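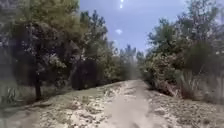 Kwadwo Ofori had been promised a shortcut, and he intended to hold somebody to it.

"Plandcombe," he said, "is on the other side of those trees. Eleven minutes if you walk like an adult."

Comfort Darko had walked with him before and put the shuttle schedule back in her bag without folding it. She was carrying the cake. He was carrying the opinion.

They were expected at 2, at the house of a cousin who had recently retired and needed to be congratulated on it. The shuttle would have dropped them at the gate. The shuttle also cost money and, Kwadwo said, took the long way on purpose.

So they went up the sandy track, which was straight and pale and looked like it knew where it was going. Comfort kept to the smooth part in the middle. Kwadwo walked on the verge among the stones, because he had bought boots for it. They were Skerar boots and he'd mentioned that at breakfast.

"You'll want to get your money's worth," she said.

"They grip."

"Grip what?"

He let that go by. A little later he stepped on something that rolled, and she looked politely at a tree.

It was a nice tree, to be fair, big and shaggy and yellow where the sun got into it. Comfort would have been happy to sit under it with the cake and a fork and send the cousin a card. She said so.

"We can't eat Emmanuel's cake."

"He's never going to know what size it was."

Kwadwo stopped to think about this for longer than a man of principle should. Then he looked at his watch and walked on, faster, back in the middle of the track with everyone else.

The trouble with a straight path is that you can see the end of it from the beginning, and it stays there. The gap between the trees had been small and hazy when they started and after half an hour it was small and hazy. Comfort switched the cake to her other arm. The frosting had shifted to the left somewhere back by the bushes. She had felt it go.

"Who told you eleven minutes?" she asked.

"A man at Listside."

"At the hardware store."

"He's lived here all his life."

"Did he say eleven minutes walking?"

Kwadwo examined a pine. It was a while before he answered, and when he did he used the voice he kept for the dentist.

"He may have been leaning on a truck."

She laughed so hard she had to put the cake down in the sand, and then he started too, against his will, holding his knees in his good boots. When they had both finished he picked up the box himself and carried it level in front of him, like something he'd been awarded.

"What did you have them write on it?" he said.

"'Enjoy the Rest.'"

"That's good."

"It said that when we left. I think by now it says 'Enjoy.'"

They came out of the trees at ten of three, behind somebody's garage. The shuttle was parked across the road with its door open and the driver eating a sandwich on the step. He nodded at them. Comfort nodded back and asked him, in a clear carrying voice, what time he left for town.

"Five-thirty," he said.

"Save two seats," said Kwadwo, and went to ring the bell.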